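FOR IMMEDIATE RELEASE

25 Jun 2018

Shared workshop publishes plans for a robot bench that works on old desktop computers

Members of the Skoser shared workshop have released the full plans for Vindetti, a robot bench built to handle parts inside used desktop computers. The drawings, the parts list, the control software and the files for the printed fixture plate can be downloaded free of charge from the workshop's website from today.

Vindetti was started in March by two members, Châu Tăng and Bình Huỳnh. Both had spent a good deal of their own time refurbishing office computers, and both wanted to find out how much of that work could be done by a single arm on a bench that other people could copy. The project is run in evenings and at weekends in the workshop's main room.

The bench is made from slotted aluminium profile bolted into a low table. A computer tower is laid on its side with its panel off, and the arm works down into it from above. Beside the tower sits a grey 3D-printed plate with slots and uprights, which gives the arm known places to pick up parts and put them down. The plate took longer to get right than any other piece. Early versions lifted at the corners during printing, and the slots then stood at slightly different heights from one end to the other.

"Memory is the job we chose first," said Châu Tăng, who designed the plate. "You have to hold the module upright, line it up with the slot and keep clear of the cables. A person does that without thinking about it. For the arm, each of those is a separate thing to work out."
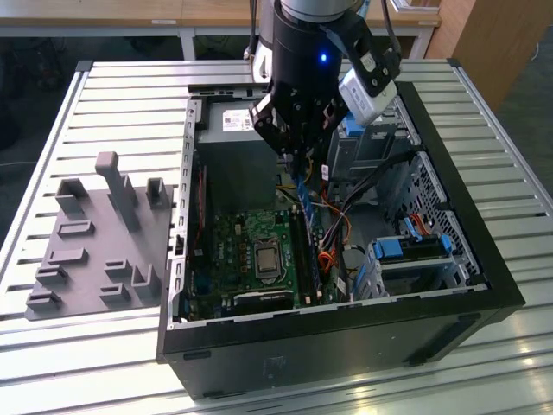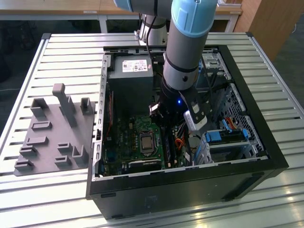 The software runs on an ordinary laptop. The user shows the arm a set of positions by moving it by hand, gives each one a name, and then puts the names in order in a text file. Speed and grip force are set for each step. The files released today cover removing a memory module, placing it in the plate and lining it up over a slot in the board. Pressing the module fully home is still being tested and is not part of this release.

The project has cost the workshop 800 pounds so far, not counting the arm, which was bought second-hand out of a members' fund. Of that, 600 pounds went on the table, fixings and electrical parts, and 200 pounds on printing material and spare gripper fingers. Builders who already own a printer and some aluminium profile should expect to spend less.

Bình Huỳnh, who wrote the control software, said cables had caused the most trouble. "Every make of computer has its wires in a different place. We tie them back before we start, and the instructions say to do the same. Teaching the arm to move them is a different project."

The instructions include a section on safety. The computer must be unplugged from the mains before it goes on the bench, and the power supply is to be left closed at all times. An emergency stop must be fitted within reach of the person running the arm, and hands are to be kept out of the case while it is moving. Builders are also asked to connect the case and the table to a proper earthing point.

Work over the summer will cover a second fixture plate, named Isuvell, intended for hard drives and their trays. The files will be added to the same page once the plate has been tested on towers from several makers. Owners of other small arms are invited to send in their own mounting drawings.

Members of the public can see Vindetti at the workshop's regular open evenings. Visits by schools and repair groups can be arranged by writing to the workshop in advance. Press enquiries should be sent to Bình Huỳnh through the contact form on the Skoser website.

Notes to editors

Skoser is a members' workshop with areas for wood, metal, electronics and 3D printing. It is paid for by monthly subscriptions.

The Vindetti plans may be used, changed and shared by anyone, provided the original authors are credited.

ENDS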